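Pandamton (newsletter)

Pandamton is an English-language email newsletter for freelance translators.
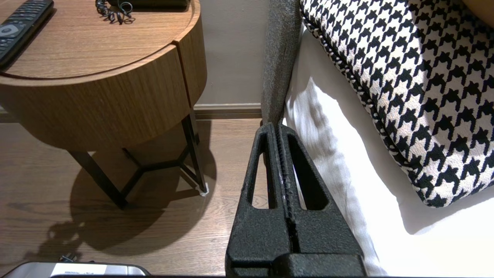
A round wooden nightstand next to a bed with white bedding.

It covers pricing, client contracts, translation software and the day-to-day running of a one-person business. The newsletter was started by Kamol Thammasiri, a Thai-to-English translator, and is sent to subscribers every two weeks. An archive of past issues is open to all readers.

History

Thammasiri first wrote Pandamton as a set of notes for former classmates from a translation course. The early issues were plain text, usually under 800 words, and were sent by hand from a personal email account. When the list passed 100 addresses, it was moved to Gestodov, a mailing service that handles sign-ups and removals automatically.

The name comes from a misspelled file name in one of the first translation jobs Thammasiri accepted. A short-lived companion blog, Tufa, carried longer articles on legal and medical terminology. It was closed in April of its second year and its posts were added to the newsletter archive, where they are still marked with the old blog title.

Content

A typical issue opens with one main article, followed by answers to readers' letters and a list of upcoming online courses. Main articles have dealt with late payment, test translations, minimum fees and the editing of machine translation output. Letters are printed with initials only. Rates mentioned by readers are given per source word unless the writer states otherwise.

The section called "Second Reading" takes a published sentence and compares several possible translations of it. Readers send in their own versions, and a selection appears in the following issue. Most of the sentences are taken from Thai, Spanish or German texts.

Pandamton does not carry job listings. Paid notices are accepted from course providers and appear at the end of the issue, under a separate heading.

Glossary

Subscribers also have access to a shared glossary of business and contract terms. It is kept in Lukon, a terminology program, and can be downloaded as a spreadsheet. The first version had 1021 entries. Duplicates were later merged and a section on insurance terms was added, bringing the total to 1167. Each entry gives the term, its field, a short definition and the initials of the contributor. Corrections are sent by email and checked by Thammasiri before they are added.

See also

Freelance translation
Terminology management
Email newsletter

Last edited Aug 6, 2021 | Contact | Copyright and reuse | Back to top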